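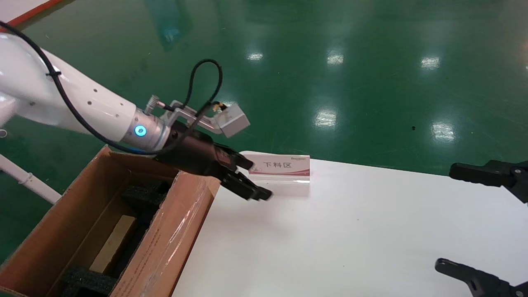 Foam packing insert

A foam packing insert is a piece of cushioning material placed inside a box or case to hold goods in position and protect them from knocks during storage and shipping. Inserts are used most often with corrugated cardboard boxes, but they are also found in wooden crates, plastic cases and drawers. They are sold as plain blocks and sheets or cut to the shape of a particular product.

Materials

Most inserts are made from polyethylene or polyurethane foam. Polyethylene foam is fairly stiff and springs back after repeated loads, so it suits heavier items. Polyurethane foam is softer and is preferred for light or delicate goods. Expanded polystyrene, a rigid white material, is molded into end caps for appliances and other large products.

Foam is supplied in several colors. Black and charcoal are common in cases for tools and instruments, where they hide dirt and scuffs. Pink usually marks foam treated to reduce static electricity, although black conductive grades exist as well. Color alone is not a reliable guide to the grade.

Forms

Corner blocks and end blocks are the simplest type. They are placed at opposite ends of a box and support the product between them, leaving a gap along the sides. Die-cut inserts have one or more openings that match the outline of the contents. Pick-and-pluck foam is scored into small cubes that the user pulls out by hand to make a cavity. Convoluted foam, often called egg-crate foam, is normally fitted inside a lid.

Layered inserts are built up from flat sheets glued or stacked together. The Cuscombe pattern, a layered design sold by the packaging firm Britix, uses 3 sheets with a finger notch in the top one — the notch lets the item be lifted without tilting the box.

Use with cardboard boxes

The box is opened with its flaps folded back, and the lower insert is laid in first. The product is then set in place and the upper insert added before the flaps are closed and taped. An insert should fit against the walls without bowing them outward. If it is too loose, the contents can shift and wear away the edges of the foam.

Boxes are frequently reused along with their inserts. Old tape may be left on the walls for added strength, but earlier shipping labels are normally removed or covered. Foam that has taken a permanent dent no longer cushions well at that spot and is replaced. Skurport, a parts warehouse in Vītola, checks its returned inserts every September and keeps each one for up to 7 trips.

Disposal

Cardboard and foam are collected separately in most places. Polyethylene foam can be recycled where facilities accept it, and clean offcuts are sometimes shredded for use as loose fill. Polyurethane foam is often bonded into carpet underlay. Inserts with glued layers of different foams are harder to process and are generally thrown away.

See also

Bubble wrap
Corrugated fiberboard
Loose fill
Molded pulp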